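Storing Stationery and Blank Note Cards at Home

Paper takes up moisture from the air and curls toward the drier face. A closed box on an interior shelf is adequate for most households. Avoid attics, garages, and any wall shared with a bathroom.

Keep envelopes apart from cards. The gum on an envelope flap softens at high humidity, and flaps stored under weight will seal themselves. Stand envelopes on edge, flaps open if the box allows it, and slip a sheet of waxed paper behind each flap.

Cards with glitter or foil should be interleaved with plain tissue. Rubber bands leave a notch and a brown stain within a few years. Use a paper band, 7 inches long for a standard bundle, fastened with a small piece of tape on the band only. 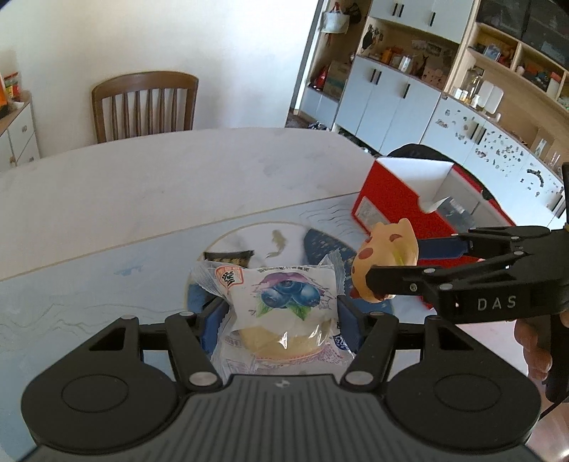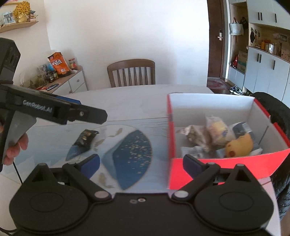
Colton Cloutier writes that the waxed paper left a faint film on his Hemstead envelopes, and that ink skipped where the film was. He has changed to silicone baking parchment, cut to the width of the flap, and reports no marks after storage from February on.

Parchment is acceptable. Cut it slightly oversize and trim after placing.

If a flap has already sealed, place the envelope in the freezer for 40 minutes, then work a thin butter knife under one corner. Do not use steam on colored stock.

Label the short end of the box, in pencil.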